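Clalico handheld gripper, upkeep meeting, Millitstead workshop
Minutes, November. Start 9.30

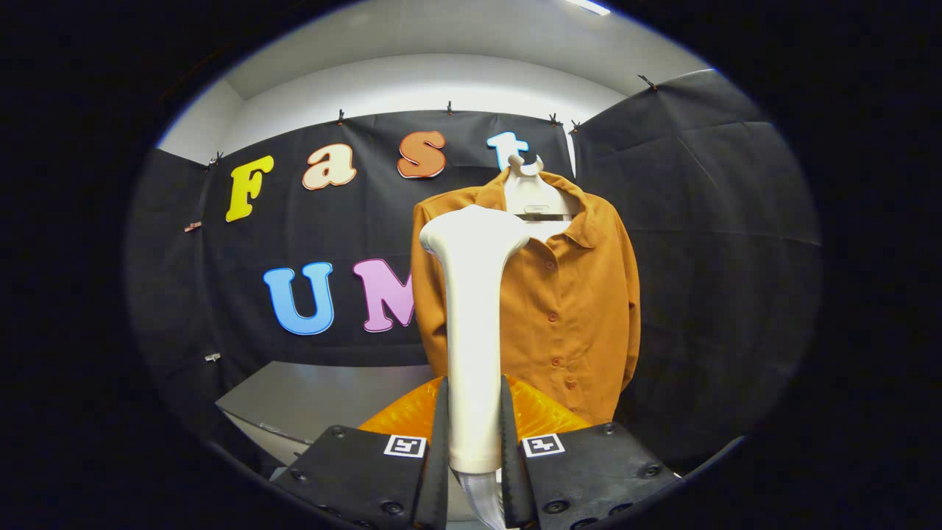 1. Fingers and pads
Black fingers, serrated edges. Grip on thin plastic handles good, no change wanted. Pad bolts to be gone over with the hand driver before each session, not the powered one (two heads rounded last month). Bolts that won't nip up: tag the tool, leave it on the shelf, write it in the book.
Agreed: fingers swapped as a pair every 1,000 closes. Current pair at 68 so plenty left.

2. Markers
One small square marker on each pad, near the inner edge. Wipe with dry cloth only. Spirit lifts the print, we lost a set that way. If a corner curls, replace both, then redo the open/close check from fully open. Spare sheets in the Geltness drawer, running low.
Action: order more sheets. Stores to do.

3. Lens
Wide lens, picks up the ceiling light at the top of the view. Discussed a hood. Would only eat into the top of the picture, left for now. Blower first, then lens paper. Nobody to use sleeves please.
Focus ring taped after last service, tape not to come off without a note in the book.

4. Hanging garment station
Black backdrop and binder clips to stay as they are. Letters stay up. Shirts go on the white plastic hangers, collar straight, before the tool is picked up. Asked whether buttons should be done up, no decison, bring back next time.
Light grey table to be wiped at end of shift.

5. Ververidis service contract
Quote in at 3,635 for the year, covers 2 visits plus parts. Felt to be dear given we do bolts and markers ourselves. Ask for a price on one visit, parts seperate.
Action: office to write back before renewal.

6. AOB
Trigger on the spare tool sticking on release. Strip, clean, no oil on the slide, dry lube only. If still slow goes back to Clalico with the fault sheet filled in.
Log book needs a new pen on a string.

Closed 10.15. Next meeting same room, bring the log book.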